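Motedo cell

The Motedo cell is a tabletop work cell with two robot arms, used for sorting and packing small household goods. It was put together at the Bruvatley workshop by Catrin Pugh and is kept in service there under a maintenance plan known as the Sulemana schedule. The cell is best known among its users for its written upkeep procedure, which has been copied for several later cells of the same layout.

Layout

The two arms stand on one side of a wooden table and share a long black rail that runs along the table's near edge. The rail has rectangular cutouts and fasteners on its top surface, and green clips are attached to it. The left arm has a white curved link below a black wrist and gripper. The right arm is mostly black. Both grippers have black fingers, though the arms are not built to the same pattern and their parts are not treated as interchangeable.

The area between and beyond the arms is the working area. Items are presented in a clear plastic container set near the middle, within reach of both grippers. Typical contents are medicine boxes, small bottles and tins, chosen for their mix of shapes and surfaces. A flat carton, a narrow bottle and a round tin each call for a different grip, and a cell that handles all of them without a change of fingers is considered to be in good order.

Setup

Setup begins with the rail. It is fastened to the table before either arm is mounted, and its fasteners are tightened from the center outward. The left arm goes on first. Each arm is then moved by hand through its full travel with the power off, and any stiffness in a joint is noted in the cell's log.

Cables are routed next. Each arm needs enough slack to reach its farthest position without pulling on a connector, but a loop that is too long can drop into the working area and be caught by a finger. Early versions of the cell had the cables tied tightly to the lower links, and 2 connectors failed in the first August of operation. The present rule is to leave a free loop at the side of each arm and to check it with the arm fully extended.

Home positions are set after the cables. The operator brings each arm to its rest pose, stores the joint readings and restarts the controller. If the readings after the restart differ from the stored values, the step is repeated. The container is placed last, and its position is recorded by touching the rim with a closed gripper at opposite corners.

Routine maintenance

Daily checks cover the finger screws, the cable loops and the indicator lights on the joint housings. The table is wiped with a dry cloth. Liquid cleaners are not used near the rail.

The fingers are inspected for wear every 2,000 cycles, a cycle being a single pick and release. Wear shows first at the tips, where the edge becomes rounded and thin cartons begin to slip. Fingers are replaced in pairs – a new finger working against an old one tends to close off center. Home positions are stored again after every replacement.

Repairs

The most common repair is the exchange of a wrist motor. The arm is powered down and supported by hand, the cable is released at the wrist, and the screws on the housing are taken out in a crossing order. The motor is replaced with one carrying the same address, or the new one is given the address before it is fitted. An unassigned motor will stop the whole arm from starting.

The longest run recorded between repairs is 2,178 cycles, ending on February 24, 2024, when a gear in the right wrist was found to have lost a tooth. The replacement gear was supplied by Bolletti, and the cell was back at work after 5 hours. Pugh later added a step to the schedule in which each wrist is turned slowly by hand and listened to before the weekly restart.

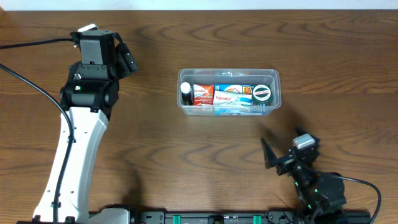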